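Can a home robot clear and wipe a table yet?

Home Help Forum > Cleaning and Chores > Gadgets
Posted Saturday, April 12, 2025

Elsie Fairclough

My mother is 81 and lives by herself in Nudthorpe. She does fine with most things, but her hands are bad and she has trouble picking up small items and putting them away. Her table fills up during the week and she stops eating at it. I go over on weekends and clear it for her.

She already has a robot vacuum and likes it. My brother now wants us all to put in money for a robot with an arm. He has been reading about a company called Skindow that is taking deposits, and he says it will clear a table, wipe it and load the dishwasher. I am not against it, but I have never seen one of these work in a regular home with regular clutter. Is there anything on sale now that can do this kind of chore without someone standing over it? I don't need it to be fast. I need it not to break her glasses or pour a drink on the floor.

We have until May to decide about the deposit.

3 replies

Dean Sedgwick

Not yet, for what you are describing. I worked in packaging for a long time and ran arms on a line at Luteck for the last part of it, so I will tell you how it looks from that side.

On a shop floor an arm is very good at one job. Ours moved boxes from a belt to a pallet, 1,000 a shift, and it rarely missed. But every box was the same size and came in at the same spot. We put up guides so it could not come in anywhere else. When we changed to a new carton, a technician spent most of a day setting it up again. If one carton came through with a flap open, the line stopped and a person walked over and fixed it.

A table at home is the opposite. Nothing is the same two days in a row, and the things on it are made of everything.
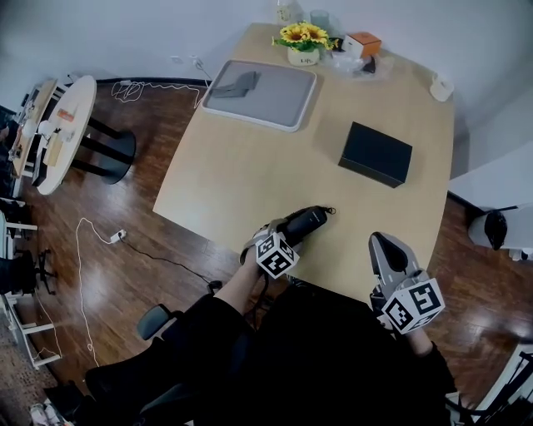 A fairly ordinary table to clear: clear glass, a plastic bag, a folded cloth in a tray, and a pot of sunflowers at the back.

Look at what is on that one. Clear glass and clear plastic are hard for a camera because it sees whatever is behind them. A plastic bag has no fixed shape, so there is no one right place to grab it. The cloth is the same problem. It can be picked up easily enough, but folding it again neatly is another matter. The black cylinder would be easy by itself, except that there is a small loop or cord end on it, and cords catch on things. The closed box is the one item I would trust an arm with today.

Then there is the deciding. Does the orange and white box stay out or go in a cupboard? Do the flowers stay? Your mother knows without thinking. A machine has to be told, or has to guess, and a wrong guess means she spends the afternoon looking for her pills.

Also check the floor. Anything on wheels has to get to the table first, and loose charger cables like the ones in that room will stop a lot of machines. Your robot vacuum has probably already taught you that.

I do think this is coming. The arms have gotten cheaper and the software is much better at odd shapes than it was when I left. I would wait and keep the deposit.

Þrastardóttir

I agree with most of what Dean wrote but I think he is a little hard on them. I went to an open day where a two-armed machine cleared a table. It put away 5 items, including a mug and a towel, and dropped none of them. It took 36 minutes, and there was a man beside it with a stop button the whole time. He had to press it once when the sleeve of somebody's coat got too close.

So it can be done, slowly, with someone there. That does not help a person living alone. Before you pay, ask the company these things and get the replies in writing:

Has it been run in a home it had not been in before?
Does a person control it remotely for the hard parts, and can that person see the room?
What does it do when it drops something?
Who pays for breakage?
Is the deposit refundable?

The second one matters more than people think. Some of these machines are partly driven by an operator. That might be fine with your mother or it might not, but she should be the one to say.

In the meantime, a reacher with rubber tips and a tray with a raised rim did a lot for my father. Everything small lives in the tray, and wiping the table means moving one thing.

gary111

my vacuum cant even get over the bath mat lol. save your money and get her a cleaner twice a month

Elsie Fairclough

Thank you all. I sent the list to my brother and he is going to call them. I ordered a tray and a reacher for Mom today - I will post again if Skindow gets back to him.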